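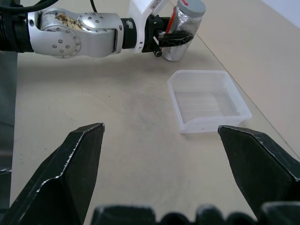

Huệ Lã: The extension lead behind the drum riser was still running across the walkway when I left at the end of soundcheck. Please check that first and put the result under item 4.

REHEARSAL ROOM AND STAGE CHECK
Site: Brenemwood, main room and side stage
Checked by: Svatopluk Bartoš
Month: January
For: Killard (two evening sets) and Fekete (support)

1. Exits and walkways
Main doors open fully: Yes
Side door clear: Yes
Loading door clear: No
Comment: Two empty flight cases in front of the loading door. Moved to the store before the band came in. Door then opened without catching.

2. Stage and risers
Deck locks closed: Yes
Riser legs level: Yes, after adjustment
Steps fixed: Yes
Comment: Rear left leg of the drum riser was short by one notch. Handrail on the steps is firm but the end cap is missing and the tube has a sharp rim. Cap to be ordered. Covered with cloth tape for now.

3. Power
Test label in date on distro: Yes
RCD trips when tested: Yes
Leads free from cuts: One failed
Comment: Lead 257 has a split in the outer sheath near the plug. Taken out of use and tagged. Do not put it back in the trunk.

4. Cable runs
Under ramp or mat where people walk: Yes, after rerouting
Comment: See the remark from Huệ Lã. The lead now goes round the back wall and comes up behind the bass amp. It needed the 30 metre reel, fully unwound.
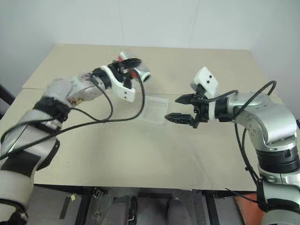 Small cylindrical item, silver with a red part.

5. Speakers and hung equipment
Safety bonds fitted: Yes
Stands on flat floor, legs fully out: Yes
Comment: Left speaker stand has a stiff locking pin. It does go home but needs a firm push. The Bultska wedges are on the floor and need no fixing. Padlock on the speaker store is now set to 2516 for this booking only, to be changed on Monday.

6. Sound levels
Meter battery good: Yes
Earplugs at the bar: Low
Comment: Top up the earplugs before doors. The drummer asked for a screen and one has been set up. Vocal wedge turned down after complaints of feedback on the second song.
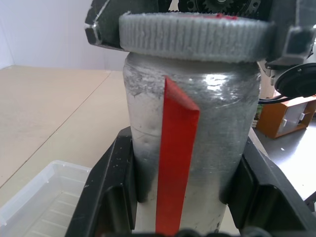 Stage edge marking is item 7, and it failed at the front right corner. The white line has worn through where singers step up to the monitors, and it can't be seen with the house lights down. All marking tape should be pressed flat along its whole length. Where a strip has peeled near one end and folded over on itself, as the red tape on the grey cylinder has, cut it off and lay a new piece. Pressing the old one back down is not a repair. Recheck with the lights at show level.

8. Fire points
Extinguishers in place, pins in: Yes
Comment: The one by the mixing desk was behind a coat rail. Rail moved.

9. Capacity, side stage
Limit: 40
Comment: Sign is up. Door staff have been told.

Still open: end cap on handrail, lead 257, stage edge tape, earplugs.

Reply from Huệ Lã: Tape and earplugs done by 6 pm. End cap will be here next week.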